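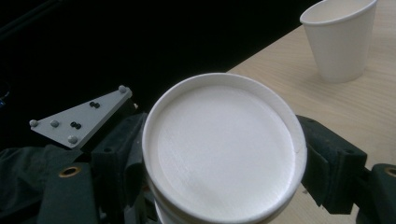

我一直觉得，纸杯是被我们用得最多、看得最少的一样东西。每天早上七点多，办公楼底下那家 Tekska 咖啡铺前排着队，人人手里最后都端着一只，喝完随手一扔，谁也不会多看它一眼。我自己以前也是这样，直到有一年七月搬家，厨房里只剩一摞白纸杯可用，闲着没事把其中一只翻过来看，才发现杯底原来很有看头：中间一块平平的白圆片，凑近了有极细的纹路，外面一圈卷起来的厚边，厚边上偶尔还有一道小小的折痕，像衣服收边时多捏了一下。杯口人人都认得，嘴唇天天碰着；杯底呢，只有桌子认得。

我想替纸杯说几句话，也想说几句它的不是。这两件事放在一起讲，可能有点绕，请读到这里的朋友耐心一些，我这个人写东西向来是要先泡壶茶的。

## 先说它的好

小时候家里来客人，母亲会把玻璃杯一只一只拿出来烫，烫完了倒扣在纱布上晾。客人多的时候，玻璃杯不够，就把搪瓷缸子、饭碗都用上。后来有了纸杯，母亲起初不肯用，觉得拿纸的东西招待人不像话。可是用过一回就放不下了：过年那几天，亲戚来来去去，小孩子满屋跑，纸杯打翻了不碎，拿错了换一只，晚上也不用站在水池前洗到腰酸。我记得她头一回用完纸杯的那个晚上，坐在沙发上看了一整集电视剧，从头看到尾。对一个操持了大半辈子家务的人来说，这一集电视剧是很贵重的。

所以每当听见有人理直气壮地说“一次性的东西就该统统取消”，我心里总要顿一下。说这话的人，家里洗杯子的是谁呢？方便从来都是替某个人省下的力气，省下的往往是那个不大说话的人的力气。医院的走廊里，深夜的火车站里，孩子学校开运动会的操场边上，一只干净的纸杯接上热水递过来，那份妥帖也是真的。

再说手艺。纸杯便宜，便宜到我们不肯把它当作一件东西。可是您找一张纸，自己卷一个杯子试试。侧面卷成筒不难，难在底。底要托得住水，要站得稳，还要能和下面那一只套在一起，抽的时候又不能粘住。我试过，用的是抽屉里剩的卡纸和胶水，做了四只，一只都不像样，倒进去的水从底边慢慢渗出来，在桌上洇成一个圆。从那以后，我对那一圈不起眼的卷边就很客气了。

## 再说我的不满

我的不满不在纸杯本身，在我们用它的样子。

前阵子我忽然起了较真的念头，把自己在办公室用过的纸杯记在台历上，每用一只画一道。断断续续记下来，数目是 1557。看到这个数的时候我真有些坐不住。里头有多少是喝了一口就忘在窗台上的？有多少是明明旁边就摆着自己的瓷杯，只因为懒得走到水池边，就又抽了一只？我老实想了想，恐怕占了大半。

后来我把台历拿给同事们看，大家笑了一阵，笑完了有两三个人也跟着记起来。再后来，茶水间的柜子里慢慢多了几只瓷杯，样子都不一样，有一只是从 Stakaddale 的旧货市场带回来的，杯把上缺了一小块，反倒最抢手。纸杯还是照旧放着，客人来了照样用，只是那一摞矮下去的速度慢了许多。我很喜欢这样的局面，谁也没有贴告示，谁也没有被训话。

有一点我要说得重些：不少店家把纸杯当成了一种体面。坐在店里喝，给的也是纸杯，套着杯套，盖着盖子，仿佛人人都急着赶路。我常去的 Gular 是个例外，堂食一律用厚瓷杯，烫手，沉，杯沿有点粗。端着这样的杯子，人就不太好意思一边走一边喝，只能坐下来。坐下来以后，话也就多了，茶也喝得慢了。我以为这才是店里该有的样子。纸杯属于路上，瓷杯属于桌上，各有各的去处，混在一起用，两边都委屈。

## 一点家里的小办法

我家现在还是常备纸杯的，买的是 Stasiv 的白色素面款，500 只一箱，放在厨房吊柜最上层，要踩凳子才够得着。这个高度是故意的。真正需要的时候，踩一下凳子并不费事；只是一时犯懒的时候，多半看一眼凳子就算了，转身去拿碗架上的玻璃杯。

用过的纸杯，若只装过清水，我也不急着扔。拿锥子在底上扎几个眼，装上土，就能育一盆小葱或者罗勒苗。扎眼的时候要把杯子倒过来，一手扶稳，从圆片的中间往外扎，别扎在卷边上，那里厚，容易滑手。苗长到一指高再移到大盆里，那时候纸杯也泡软了，轻轻一撕就开，根一点都不伤。窗台上一排白杯子冒着绿芽，邻居家的孩子每次来都要伸手摸一摸。

孩子们还拿它做传声筒，做小鼓，做给娃娃戴的帽子。母亲如今年纪大了，却又回过头去用她的玻璃杯，说纸杯拿在手里太轻，心里不踏实。我每次回去，看她把杯子一只一只倒扣在纱布上，就挽起袖子过去帮她擦。她总嫌我擦得慢，擦不了几只就要把布拿回去，让我去把吊柜里的纸杯也看一看，别叫潮气打了。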